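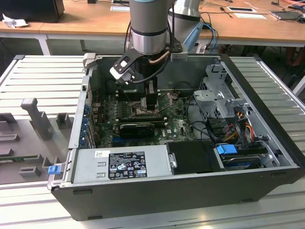
*Arm in the Dell, before the argument starts.*

# Gripper lets go of the CPU on every protective stop. Is this a safety feature or a personality?

**slow_torque**
Posted 25 April 2023 in Niltari Community Help > Cells & Grippers

We take old desktops apart with a pair of arms. The part that matters for this post is the processor: one arm goes in, closes on the CPU, lifts it out of the socket and carries it off to a tray. On good days it does this so smoothly that visitors get bored.

On the other days we get a protective stop. I have no quarrel with the stop. Somebody leans over the bench, the scanner sees them, the arm freezes, and everyone keeps their eyebrows. My quarrel is with what happens next. The arm holds its position beautifully and the fingers open. Whatever was between them goes wherever gravity sends it, and gravity has a strong preference for the socket with the contact pins in it.

The setup, for those who will ask:

- Ondo electric two-finger gripper, parallel close, powered through the wrist connector
- Janevski controller, firmware as delivered (I know)
- Goren safety relay between the scanner and the controller
- The program is a plain pick: approach, close, check grip, lift, retract

The controller logs code 426, "tool supply interrupted," and the timestamp is 64 ms after the stop. The manual's entry for 426 reads, in full, "Tool supply was interrupted." I found this less helpful than the authors may have hoped.

What I have tried:

1. Raising the grip force. It now drops the CPU from a firmer grip.
2. Lowering the lift speed. Same drop, with more time to watch it coming.
3. Swapping the wrist cable. No change, although I now own a spare wrist cable.
4. Adding a "close gripper" command to the stop handler. The handler runs after the supply is gone, so the command is delivered to a gripper that isn't home.

A drop over the tray is a nuisance. A drop over the board is a ruined socket, and we test and resell the boards. The clearance is also poor: the socket sits below the memory slots, with capacitors and other lumps standing next to it, so any chip that lands wrong has plenty to land on. The fingers are bulky compared with what they are reaching for, and I can't back them off quickly without hitting something.

The colleague who signs off on safety says a stop is supposed to remove power and I should stop complaining that it works. The colleague who sells the boards has a different view. I would like an answer I can show to both of them without leaving the room. 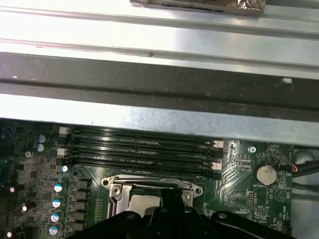 **relaybox**

Your safety person is half right, which in my experience is the most expensive amount. A stop has to remove the energy that can hurt someone. Whether that includes the gripper depends on your risk assessment, and plenty of assessments conclude that dropping the part is the hazard. Think of a cell that handles castings and the point makes itself.

My guess is that your Goren relay has the tool supply wired through the same contacts as the motion enable. It's a common way to do it when the panel was built before anyone had picked a gripper. Arm stops, contacts open, the 24 V to the wrist goes away, and you get 426 a moment later when the controller notices. Your 64 ms would fit that nicely.

To find out, with nothing in the fingers and nobody in the cell:

- Put a meter on the tool supply terminals at the controller and trip the scanner. If the voltage falls away, the supply is being switched.
- Follow that wire back to the relay. If it lands on the same output block as the enable, you have your culprit.
- Check whether the emergency stop and the scanner stop act on the same output. They often do, and they don't have to.

What you then do about it is a change to the safety circuit. It needs to go through whoever signed the assessment, on paper, before anybody picks up a screwdriver. Please don't run a jumper across the contacts "just to see." I have met that jumper in several cells and it was never labeled.

The other half of this is mechanical. Some electric grippers hold on when power is lost and some go slack. Look in the Ondo manual for "self-locking" or "power-off retention." If yours goes slack, consider a brake or a different finger drive, even after you fix the supply. Power will go away for other reasons. Ask anyone whose building has a space heater.

**mostly_manual**

had this, turned the scanner zone down and it went away

**relaybox**

It went away in the sense that the scanner can no longer see you coming. Please put the zone back. The distance was calculated from how long the arm takes to stop, and the arm hasn't gotten any quicker.

**mostly_manual**

fair. putting it back

**slow_torque**

Reporting back, with some humility. The meter says relaybox is right: trip the scanner and the tool supply goes with it. The drawing for our panel shows the tool supply on its own output. The panel does not. The drawing is very neat.

The Ondo manual, on a page I had apparently been using as a coaster, says the standard version has no power-off retention and offers a spring-applied brake as an option. We did not tick that option.

So the plan is in two pieces. The safety colleague has agreed to review a separate output for the tool supply, so that a scanner stop halts motion and leaves the gripper powered, while the emergency stop still kills the lot. Nothing gets rewired until that's signed. The brake is on order, and in the meantime the pick has been rearranged to spend as little time as possible in the worst place, right above the open socket with the load plate up and the chip in the fingers.

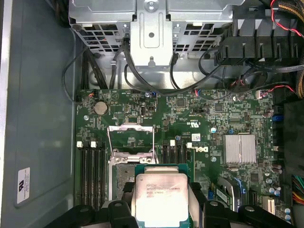 The old path lifted straight up to full height before moving sideways, which felt tidy and kept the processor over the pins for most of the trip. The new one rises just enough to clear the load plate and the lever, then heads away from the socket before it climbs. A stop partway through can still drop the chip, and I'm not claiming otherwise. It now has fewer opportunities to do it over something I can't replace.

I also added a check before the lift: if anyone is already in the scanner's warning zone, the arm waits with the chip still seated. It's slower. The board seller has noticed it's slower. I've pointed at the shelf of dead boards and the conversation moved on.

Two leftovers, if anyone is still reading:

- After a reset the controller resumes from the last waypoint and assumes it's still holding the part. It will then place nothing in the tray with great care. Is there a setting to force a fresh grip check on resume, or do I write that myself?
- Does the brake option change the finger opening? I have very little room to give away.

**relaybox**

Write it yourself. The Janevski resume routine trusts whatever the last grip flag said, so clear the flag in your stop handler and make the program re-check before it moves. Have it stop and ask for a person if the check fails. Don't let it go looking for the chip on its own.

No idea about the finger opening. Get the drawing from Ondo, and then measure the gripper when it arrives, given how you've been doing with drawings.

*Viewed 1,253 times*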